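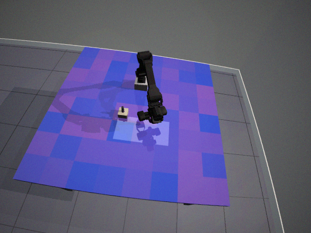 **Sarkar House, ground floor and first floor: inspection of fire doors, stairs and common parts**

Date of visit: 3/16/23
Inspected by: Fathima Sultana
Job no.: 2363
Managing agent: Plindetti

Please read the comments together with the marks. OK means I looked and found nothing to correct. R means repair is needed but the item can stay in use. U means urgent. N/S means I did not see it on this visit.

## 1. Main entrance

- [x] Door closes by itself from fully open: **OK**
- [x] Thumb turn opens without key from inside: **OK**
- [ ] Entrance mat level with floor: **R**
- [x] Glass free of cracks: **OK**

Comment: The mat is lying in its well but the well is deeper than the mat, so there is a step down which catches the foot. A thicker mat would be enough. I have written the same remark in September and the mat is still the old one.

## 2. Fire doors, ground floor

- [x] Door G1 (to meter cupboard), locked and with sign: **OK**
- [ ] Door G2 (corridor to rear exit), closer: **U**
- [ ] Door G2, smoke seal: **R**
- [x] Door G3 (bin store), closer and latch: **OK**

Comment: G2 does not reach the latch when it is let go from a small opening. It stops with a gap where I can put my finger. From a wide opening it closes, so a person who tries it only once can think that it is good. The closer is by Virnow and the adjusting screw is already turned to the end, therefore I recommend to replace it and not to adjust again. The seal on the hinge side has been painted over and must be changed, please do both on the same visit.

I also found a wooden wedge behind G2. I have taken it away and left it at the office desk. Please remind the tenants that this door must not be held open, also when furniture is being carried.

## 3. Fire doors, first floor

- [x] Door F1 (stair lobby), closer and latch: **OK**
- [x] Door F1, three hinges tight: **OK**
- [ ] Door F2 (lobby to flats), gap at top edge: **R**
- [ ] Riser cupboard beside F2: **N/S**

Comment: The gap at F2 is larger on the handle side, and the door has dropped a little. Two screws of the upper hinge are loose in the wood. Longer screws may hold, otherwise the holes should be plugged by a joiner. The key for the riser cupboard was not on the ring which I received. It has tag 59 on the old list, but on the ring the tag 59 is for the loft hatch. The list needs to be corrected.

## 4. Stairs and handrail

- [x] Handrail firm along the whole length: **OK**
- [ ] Nosings fixed: **R**
- [x] Stairs free of stored items: **OK**
- [x] Window on half landing opens and stays open: **OK**

Comment: On the fourth step from the bottom the nosing lifts on the wall side. It is the ribbed type from Flisik, and the remaining ones are in good condition, so one length is enough. The pram that was under the stairs last time is gone. Thank you to the family for this.

## 5. Emergency lighting and signs

- [x] Monthly test written in the log book: **OK**
- [ ] Fitting over rear exit lights during test: **U**
- [x] Exit signs visible from both ends of corridor: **OK**
- [x] Assembly point notice: **OK**

Comment: The rear fitting went off after a short time, and the small green lamp was not on before the test. Probably the battery is at its end. The log book says "all fine" for this fitting every month with the same pen, so I ask that the person who does the test waits below each fitting and looks at it.

## 6. Rear exit and yard

- [x] Push bar works with one hand: **OK**
- [x] Outside step clean, no moss: **OK**
- [ ] Path to gate clear: **R**

Comment: Bags of garden soil are standing on the path. One person can pass, but not with a wheelchair.

## Actions

| Item | Mark | Who | Cost agreed |
|---|---|---|---|
| Closer and seal, G2 | U | Plindetti contractor | £481 |
| Rear emergency fitting | U | Electrician | to be quoted |
| Hinge, F2 | R | Joiner | to be quoted |
| Nosing, fourth step | R | Plindetti contractor | to be quoted |
| Entrance mat | R | Plindetti | open |
| Soil bags | R | Ground floor tenant | none |
| Key list | R | Office | none |

The urgent items should be done first and confirmed to me in writing. I will look at the riser cupboard when the right key is found, please send me a message and I can come at short notice.

F. Sultana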